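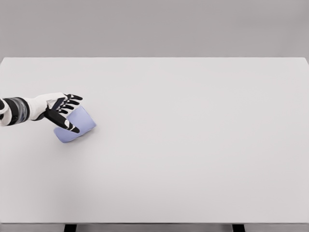
Beca Mostyn asked after the last session whether we really have to zero the thumb again when the fingers come up clean, and couldn't we just load the saved offsets and get on with grasping? Jeferson Conceição had the same thought, and wanted to know whether any of this matters in the simulator, where no cable ever stretches.

Great questions, and they're most of what this unit is about. Short answers: yes, you zero the thumb every time, and yes, it matters in the simulator too. The long answers are below.

UNIT 3: Bringing Up the Hand Cell

Before you come to lab, read this handout through once and have the Gullo bring-up sheet open in another window. The sheet tells you what to type. The handout tells you what you're looking for while you type it.

What the cell is made of

For our purposes the cell is an arm, a hand, a table and one soft block. You'll meet it twice, first as a model in Sinon (our simulator) and then on the real bench. Both versions read the same settings file, and I love this about the setup! You can break something in Sinon before lunch, work out why, and carry the fix straight to the bench in the afternoon.

The settings file has three parts you'll touch: mount, hand and object. Leave the part called Frota alone. It handles the network side, and Harriet Okafor looks after it. If you think the trouble is in there, write to her and attach the log.

Step 1. Check the mount

Start with the table bare, no block. Send the arm to its park pose and read the wrist position back. Compare it with the value in the mount section. The two should agree within 2 mm in each direction. In Sinon they'll agree exactly unless somebody has edited the file, so a mismatch there points to a bad edit. Open the file history and look.

On the bench a mismatch usually means the base bolts or the table. Put a hand on the tabletop and rock it gently (power off, please). If a leg lifts, level the table first and measure afterward. A lot of good afternoons have been lost to people correcting the mount numbers for a table that was standing on a pen.

Step 2. Zero the fingers

Open the hand fully. Run the finger zero from the top finger down. Each finger moves slowly to its stop, backs off, and stores an offset. Watch the joints as they go. On our hand the little white accents on the black fingers make this easier than you'd expect: when the finger is straight they line up, and when one joint is lagging you see it right away.

A stored offset over 8 counts is a flag. It doesn't mean the finger is broken. It means you run the zero again, and if the number comes back the same, you write it in the log and carry on. If it comes back different, stop there. An offset that wanders is a loose coupling until proven otherwise, and the grasp tests will only confuse you.

Step 3. Zero the thumb

Now Beca's question. The fingers zero against a stop at one end of their travel. The thumb has to swing as well as curl, so it gets two offsets, and the second one is measured with the first already applied. Load an old pair and you may be mixing a swing from today with a curl from last February. The hand won't complain! It'll close perfectly smoothly, a little to one side of where you wanted.

So: swing first, curl second, then save them together. If you redo one, redo both.

Look again at the pinch at the start of this handout. The thumb crosses the face of the block and the fingers come over from above. In a grasp like that the thumb's line decides where the block wants to turn. Give the swing a small error in Sinon, close on the block again, and watch how it sits in the hand — this is the best ten minutes of the lab if you ask me.

Which brings us to Jeferson's point. It's true that no cable stretches in Sinon. But the offsets in the settings file are added in both places. If you carry bench offsets into the simulator without clearing them, you're correcting for slack that isn't there, and the simulated thumb will be off by exactly the amount the real one needed. Use the "sim" switch at the top of the hand section. It sets all offsets to zero without erasing them.

Step 4. Set up the object

Block size, weight, softness. Softness is the one people get wrong. Too stiff and the block skates out from under the fingertips. Too soft and the digits sink in and the contact readings turn to mush. Start with the value on the bring-up sheet and change it in small steps, one at a time, with a note for each.

Place the block so that the hand can reach it without the arm stretching out straight. There's plenty of table; you don't need to use it all.

Step 5. The closing run

Run 48 closes with the same approach and the same force. Yes, all of them. Sinon gets through them while you fetch coffee, and the bench takes longer, so plan for that. Save the contact log from every close and plot thumb contact against finger contact. You want a tight clump. A long smear running one way says swing. A smear that drifts with time says something is working loose, and you go back to Step 2.

Solange Bezerra's group last term had two clumps, side by side, very neat. Two people had been placing the block by hand, each with their own idea of straight. We now use the Grodell corner jig on the bench, and it lives in the top drawer. Put it back there.

Shutting down

Open the hand before you park the arm, take the block away, park, then power off. In Sinon, save the settings file under your group's name and never over the master copy.

Hand in for this unit

Your settings file, the offset log with any repeats marked, the plot from Step 5, and one paragraph on the worst fault you found and how you tracked it down. If you found no faults, put one in on purpose, swap files with another group, and write up theirs.

Reading for next time: the section on tendon tension in the Gullo manual, and the maintenance table at the back of it.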